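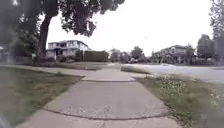
Concrete path with grass alongside

Prekport Walking Map Group
Minutes of the meeting held on April 6, 2022

In the chair: Malathi Annamalai
Apologies: two received, both with good wishes for the print run

1. Minutes of the last meeting

Agreed with one correction. Under item 4 the word "contours" should have read "colours". We are still not having contours, although see item 3, where they came up again!

2. Where the map has got to

Malathi opened with the new draft of the town sheet spread over two tables, and it was a real pleasure to see it at full size at last. The draft was drawn in Movus, as before, and everyone who has had a go at the editing agreed that the newer version is far easier to get on with. Moving a street name no longer drags the street along with it, and the labels along the harbour now follow the curve of the quay instead of sitting across the boats.

The meeting went over the draft with pencils for the best part of half an hour. Changes agreed:

Kurup Lane to be shown all the way through to the allotments. At the moment it stops at the bend, which will send people back the way they came.
The two footbridges to have the same symbol. One is currently drawn as a ford.
"Recreation Ground" to be written out in full. There is plenty of room.
The old railway path to be a thicker green line, as it is the best walk in the town and ought to look like it.
The bus station to move to the correct side of the road.

There was a long and very enjoyable discussion about benches. Some wanted every bench marked, others felt the sheet would come out in a rash. It was settled that benches will go on wherever there is a climb or a long stretch without one, and that the symbol will be small and brown. Malathi will try it in two sizes and bring both.

3. Scale and folding

The town sheet stays at 1:2000. We looked at a smaller version for comparison, and although it would save on paper the alleyways vanished completely, and the alleyways are what visitors always thank us for.

The contours question was raised again by those who live up the hill. It was felt that closely packed lines would fight with the street names on the steep side of town. As a middle way, small arrows will be tried on the steepest streets, pointing uphill, with a line in the key to say so. This was carried warmly and with some relief.

Folding: the concertina fold won easily over the cross fold after both had been passed round. The cover panel needs to be the one that ends up on the outside, so the dummy will be folded by hand and every panel numbered before anything goes to the printer.

4. Surfaces and steps

We had eleven survey sheets back before the deadline – a splendid response, and thank you to everybody who went out in that wind. Paths will be shown in three styles: solid for a hard surface, dashed for grass or earth, and dotted where there are steps. It was asked whether gravel counts as hard. Agreed that firm gravel does and loose gravel does not, and that the surveyor's word is final.

The sheets for the north side did not all use the same letters for the same thing (S was steps for some people and stones for others). These will be sorted out by telephone. A fresh blank sheet with the letters printed at the top will be ready for the next round.

Pushchair and wheelchair routes will have their own colour. Purple was suggested and liked, provided it can be told apart from the blue of the streams. Malathi asked for people who have trouble with colours to look at the test print, and two members kindly offered on the spot.

5. Printing

The quotation from Condura was read out. They can print 2000 copies on the heavier paper, folded, with delivery to one address, for £700. The paper sample was handed round, soaked under the tap in the kitchen, opened and shut a good many times and judged to be excellent. It came through far better than last year's.

Agreed to accept the quotation. Of the copies printed, 100 are to be left unfolded for schools and for anyone who would like one on the wall. Condura have said this makes no difference to the price.

The printer needs the artwork as a single file with the lettering fixed in place. Last time a font went missing and every "Street" came out a little too wide, so a proof on paper is to be seen and signed before the go-ahead. All were firm about this.

6. Online version

A short demonstration was given on the big screen. The map can now be opened on a phone, and tapping a walk brings up its length and where it starts. The zoom is smooth and the harbour walk looked lovely. A few things still need attention:

The key covers half the screen on a small phone and should start closed.
Street names disappear one step of the zoom too early.
Tapping the church brings up the details for the car park.

It was asked if walkers could send in corrections from the map itself. Everyone was keen. A simple form will be tried first, with messages going to the group's inbox, and we shall see how many arrive before building anything grander.

7. Walks on the back of the sheet

Six walks were put forward and there is room for five. After a show of hands the harbour walk, the railway path, the mill loop, the orchard walk and the short town trail were chosen. The quarry round is a cracking walk but goes off the edge of the sheet twice, so it is being held over for the country map.

Each walk is to have a little strip map, a start point and no more than eight lines of directions. Please write as you would tell a friend, with "left at the post box" and so on, and walk it once in each direction with your own words in your hand. The draft of the orchard walk was read aloud and applauded.

8. Any other business

Place names: the spelling of Kurup Lane differs between the two street signs. The draft follows the sign at the lower end, and a note will be sent to the council.

The library has asked for the large display map back in its old spot by the door. Very happily agreed.

Thanks were given for the ginger cake, and to Malathi for the hours she has put in on the lettering – the sheet looks better than any of us had dared hope.

Actions

Malathi Annamalai: corrections to the draft, bench symbols in two sizes, uphill arrows, reply to Condura
Survey team: ring round about the north side sheets, new blank sheet
Web team: key, street names, church, corrections form
Walk writers: directions to Malathi by the end of April
All: look at the test print when it comes round and mark it in pencil, please, as pen goes through to the other side

The date of the next meeting will be sent round once the paper proof has come back.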